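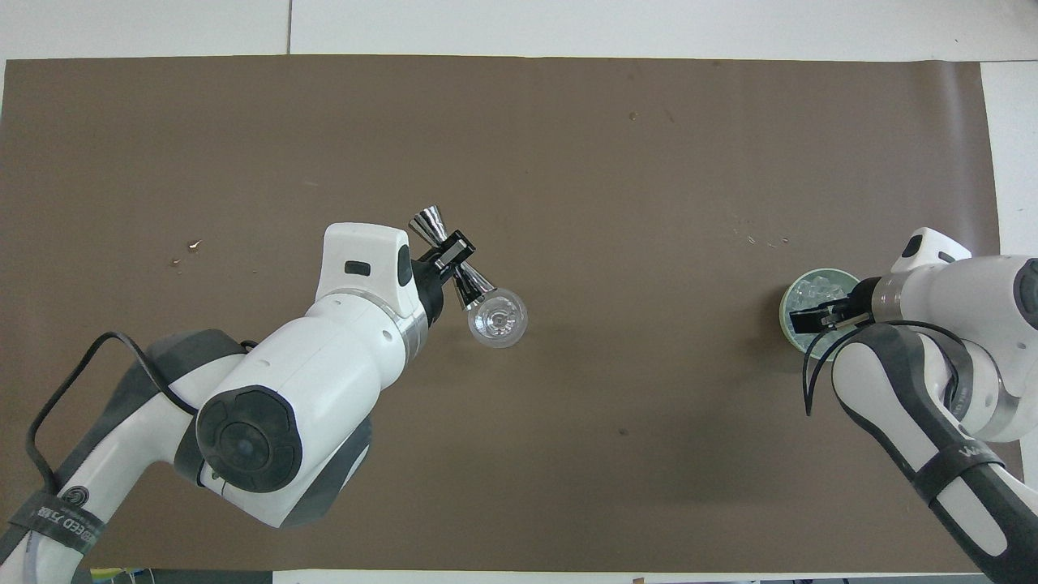

Left arm on the jigger, right arm on the ice cup. Bar cell, Thursday.

Posting the handling rules we use at Girnska for two-arm drink work. Version 24, short form.

1/ Grip the jigger at the waist only. Fingers on a cone change the tilt angle and touch a surface that drinks pass over.

2/ The receiving glass stands on the table. Neither arm holds it during a pour.

3/ One arm moves at a time inside the shared zone. The other holds position. Fliltgate enforces this in software, but the operator still checks it before the first run.

4/ Cups with ice: cap wrist speed at 20 percent until the cup is set down.

5/ Paper goes down flat, one sheet. Replace it after 27 runs or at the first tear. Drops and specks get logged before the sheet is changed.

6/ Cable loops stay clear of the gripper through the full wrist range. Check at both ends of travel.

7/ A dropped tool ends the run. No regrasp, no manual handback. Mark it as failed and reset.

Rule 3 caused the most argument. Prellance allows both arms in the zone if the paths are planned together. We don't, for now. Review in April.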